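Suvora: a word list of basket and box names

Version 3, Sep 28, 2022. Plain CSV, one row per word, please help yourself.

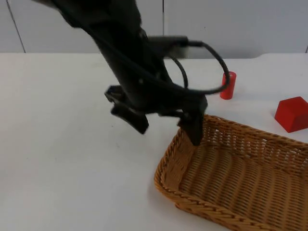 Pantelis Alexiou wrote to me that a list like this ought to start with the shape and leave the name for later, as half the people who look up a trug only know it as "the long flat one for beans". He's right, so the shape column now comes first and everything else has moved along by one. Sorry if that breaks your scripts!

What's in it

There are 1,176 rows. Each one is a word that somebody in Britain or Ireland has used for a thing you carry or keep stuff in: baskets mostly, then boxes, then a ragbag of tubs, crates and punnets that I couldn't bear to leave out. I started it because my gran said "skep" and my neighbour said "swill" and they were pointing at the same basket (or so they both claimed).

The columns are:

shape – one of 15 codes, listed in shapes.txt
word – in lower case, no plurals
other_spellings – split with semicolons
area – as the person gave it, so you'll get "near Kendal" next to "Norfolk"
used_for – eggs, coal, washing and so on
source – letter, talk, book or me
notes – a bit of a junk drawer

Where the words came from

Just over 700 arrived by post or email after I put a note in the Grima newsletter one April. The rest are from old trade catalogues, which I typed up by hand in the evenings, and from chats at markets. Przemysław Sowa checked the whole of the catalogue part against the scans and found a lot of typing slips, nearly all mine, and nearly all in the letter S.

Things to watch for

The area column is messy and I mean to keep it that way. If you want tidy counties, Raptis is a small script in the tools folder that has a decent go at it, but it gets muddled by Yorkshire.

There are 50 rows with a question mark in the notes. Those are words I've only had from one person, with no second source. I like them too much to delete them – please don't quote them as fact though.

Scotland is thin. Wales is thinner, and the Welsh words really want someone who speaks Welsh to look them over.

Using it

Do what you like with it, a mention is nice. The file opens in any spreadsheet, but pick UTF-8 when it asks or the accents go funny. The older version, back when the project was called Omivton, is still in the archive folder and has the columns in the old order.

New words are very welcome. Send the word, where you heard it and what people kept in it, and I'll add it to the next batch.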